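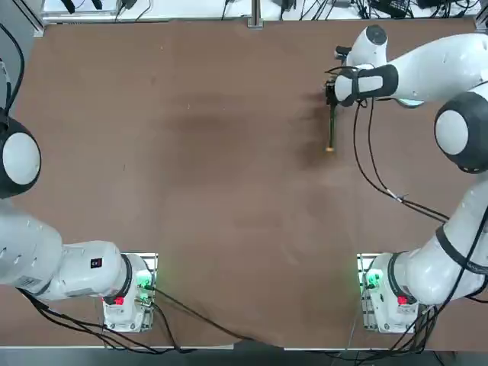
Report on the visit to the Hirwood Multicultural Festival

Council's cultural programs unit attended the Hirwood festival on Sunday at the invitation of its director, Rosaura Chávez. The delegation comprised Fidelina Sotelo and Jairo Mosquera.

Organisers had registered 542 performers, among them 59 dance and choral groups. The main stage opened at 10 a.m. with the Amine drummers, and the Betancur company closed the afternoon program to a full lawn – seating there is set at 2000. 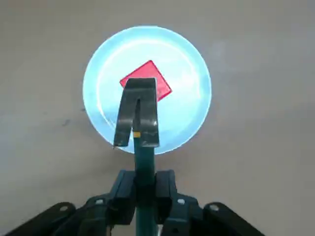 Ms Chávez advised that community groups pay no stall fee in their first year. Of the 181 stallholders, most were returning. Flor Ríos, who coordinates the neighbourhood pavilions, outlined the roster under which each pavilion is shared by two cultural associations.

Parking on the eastern side was inadequate by midday, and signage to the shuttle stop was difficult to find. The delegation has requested a copy of the traffic plan and will meet Ms Ríos again in January.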